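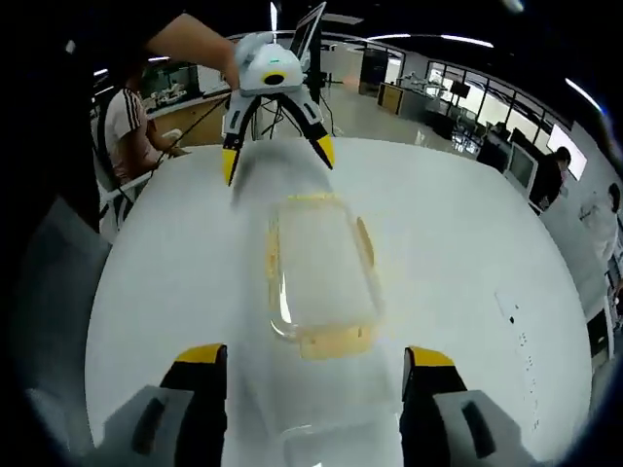

A clear plastic container on a big, round white table.

Why Do Winners Stand on a Box?
And other good questions about medal ceremonies

You've watched the race, you've shouted until your throat hurts, and now three athletes are walking out in matching tracksuits. Music plays. Everybody stands up! A medal ceremony lasts only a few minutes, but it is packed with signs and signals, and once you know how to read them you'll spot them everywhere.

What is a symbol, anyway?

A symbol is a thing that stands for a bigger idea. A heart can mean love. A red light means stop. In a medal ceremony, a round piece of metal on a ribbon means "you were one of the very best today." You could win a medal that costs less than a sandwich and still want to sleep with it under your pillow!

Did winners always get gold?

Nope! At the ancient Olympic Games in Greece, more than 2,000 years ago, the winner got a crown of leaves cut from an olive tree. There was no prize for second place at all (ouch). When the modern Olympics began in Athens in 1896, first place got a silver medal. Gold, silver and bronze for first, second and third came along at the Games of 1904, and lots of other competitions now use the same three metals.

And the gold ones aren't gold all the way through. Today's Olympic gold medals are mostly silver with a thin coat of gold on the outside.

Why the box?

The box is called a podium. Look at the three steps next time. First place is in the middle and highest, second place is usually on the winner's right, and third place is on the winner's left. Even if you missed the whole race, you'd know who won just by looking at how high people are standing. It works in any language, too. Podiums like this became popular in the 1930s, so they're younger than you might think.

What about the flags and the song?

At many big international events, the flags of the top three go up together, with the winner's flag highest. Then the winner's national anthem plays. It is often a shortened version, so nobody's arms get too tired holding flowers.

Who plans all this?

People who love details! Anikó Farkas plans the medal ceremonies for the Grolosau Youth Games, where nearly 200 medals are handed out every April. She makes the ribbons a different color for each sport. Swimmers get blue, runners get orange, and the archers voted for purple. "We practice walking in a line more than you would believe," she says. "I have walked onto that podium 50 times and I have never won anything!"

Try it yourself

Design a medal for something you think deserves one. It could be for the fastest shoe-tier in your class, or for the kindest neighbor on your street.

Draw a big circle and pick one picture for the middle. Choose a ribbon color and decide what it stands for. Then show your drawing to a friend, keep quiet, and see if they can guess what the medal is for.

Words to know

Anthem: a special song for a country
Podium: a raised place to stand
Symbol: something that stands for an idea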